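Pay, Pensions and a Short Film: What We Learned from Our Screening Evenings
Student project report, May
By Sanne Leemans and Wouter Desmet

Our project began with a simple question: do students of our age understand what is written on their first payslip? We made a film of 16 minutes, called Lirkus, in which four young women talk about their first jobs. After each screening there was time for discussion. In total 344 people filled in our questionnaire, and 50 of them agreed to a longer interview.
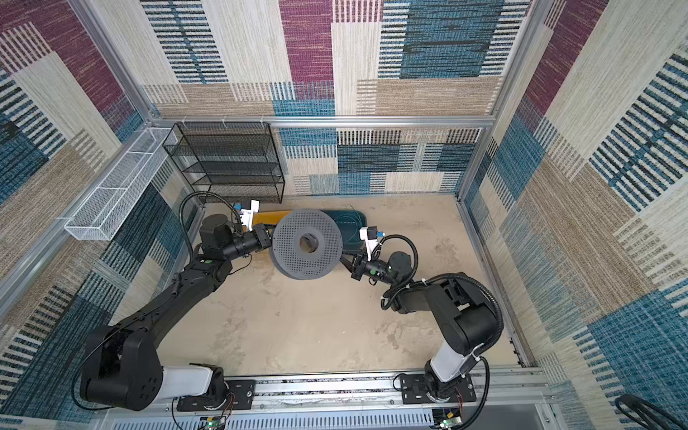 Most of our visitors had already worked, usually in shops, kitchens or warehouses. Many of them had never asked what is taken from their salary and why. In the discussions we also heard much worry about machines. One visitor asked if there will still be any work for packers in ten years. We had no good answer, and we did not pretend to have one. The women in the film worry more about short contracts, and in the interviews this was also the subject that came back most often.

The screening on Wednesday evening in the Pudilow hall was the best visited. We had planned 30 minutes for questions but it became 90. A retired woman explained how her pension is small after many years of part-time work, and after this the younger visitors started to ask about their own situation.
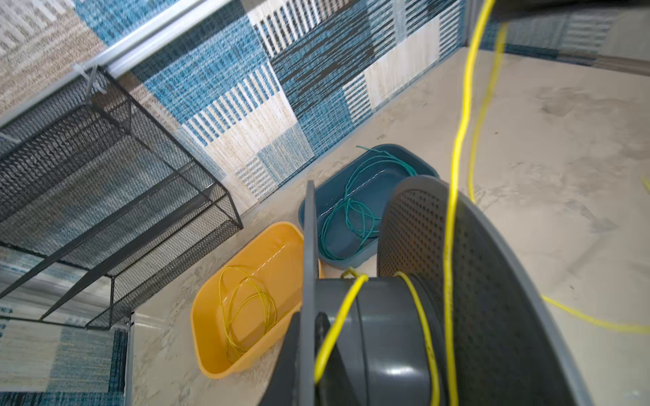 Wouter Desmet
Interviews and analysis

For the interviews I used the same eight questions each time. The first were easy (what was your first job, how did you find it), and the later ones were about money. I noticed that people speak freely about bad managers but become quiet when I ask what they earned. Two persons wanted to skip this question, and I respected that.

The weak point of our method is that people who come to a film about work are already interested in the subject. For a next project we would go to the workplaces also. We would translate the questionnaire too, as some visitors needed help from a friend to fill it in.

Recent projects
Thygesen: renting a room in your first year
Vutadlow: a student savings group
Who cleans our school? Interviews on night work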